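Household Technology Advice
Kitchen tips: comparing grippers at the bench

Prepared by Domnica Bratu for the Ilside Home Automation Service, Sternville

Residents who are considering a kitchen arm frequently ask the Service which gripper they should choose. The following tips come from comparison work carried out at our Sternville kitchen bench. They are intended for households and small workshops that already have an arm and wish to try different fingers, cameras or controllers on ordinary kitchen goods.

Choosing the test items

Use items you already own and handle often. A bamboo steamer in a stockpot is a demanding combination. The woven surface gives under pressure, the plastic rim is smooth, and the wall of the pot leaves little room for a finger to pass. A sweet potato is a useful companion piece, as its shape is uneven and no two are alike. Avoid glassware and good china until a gripper has completed a full session without a drop.

Keep the same items for every gripper under comparison. Changing the pot partway through makes the earlier results difficult to use.

Preparing the counter

Clear a work area wide enough for the arm to turn without meeting the wall. Wipe the surface down and allow it to dry. Tiles and printed grids are convenient, as the lines make it easy to return each item to its starting position between attempts. Where two arms share a counter, run one at reduced speed until their paths have been checked against each other.

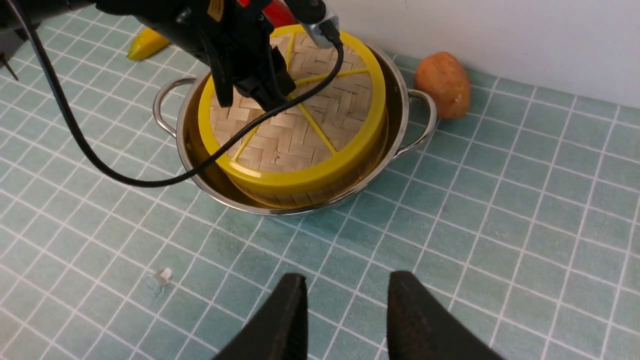

Cables deserve particular attention. A cable that hangs clear when the arm is parked may sweep across the work once the wrist turns. Move each arm by hand through its full reach before switching on, and fix any slack to the upper arm with a soft tie. Do not tie a cable across a joint. Small loose parts should be returned to a tray at the end of each session.

Comparing fingers

We recommend 18 attempts with each set of fingers, in three groups of six. Between groups, wipe the finger pads with a damp cloth and check the mounting screws. Record the following for every attempt:

Item and starting position
Finger set and opening width
Grip force setting on the controller
Result: held, slipped, dropped or missed
Any mark left on the item

Broad, matte fingers generally gave us a steadier hold on plastic rims. Narrow, angular fingers were better suited to reaching down between a basket and the side of a pot. At the bench, the Căpraru narrow set needed a lower force setting than the Britia broad set, and left fewer marks on sweet potato skin. Colour and finish had no bearing on grip, although dark fingers are easier to pick out against pale countertops when reviewing camera footage.

Flat items

Lids and liners should be tested separately, as they lie close to the surface and offer little for a finger to get under. Approach from the rim and keep the fingertips off the weave, where loose fibres can catch. Begin with the fingers open and lower the wrist slowly. If the fingers touch the counter before the rim, raise the wrist and adjust the angle before trying again.

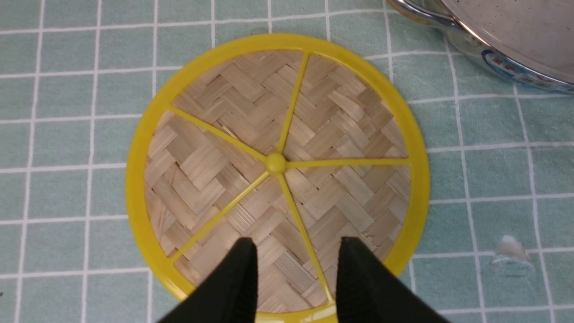 Open fingers over the woven bamboo, with the steel pot set to one side.

Cameras and lighting

A wrist camera shows the fingers and the item together and is the better choice for judging alignment. A fixed camera is useful for spotting cable trouble and contact with the wall. Polished steel reflects whatever is near it, and a bright rim may appear a second time on the inside of a pot. If the controller relies on the camera to find edges, move the lamp to the side or use a diffuser.

Controllers

Change one setting at a time. More than seven changes in a session becomes hard to follow, even with careful notes. Write down the original values before starting.

Care of bamboo after testing

Brush the weave with a dry pastry brush, wipe the rim, and air the pieces fully before storage. Equipment used for gripper trials should be washed in warm water before it is used for food again. Do not leave bamboo to soak.

Test record sheets are available from the Ilside front counter. This page was last reviewed on November 4, 2021.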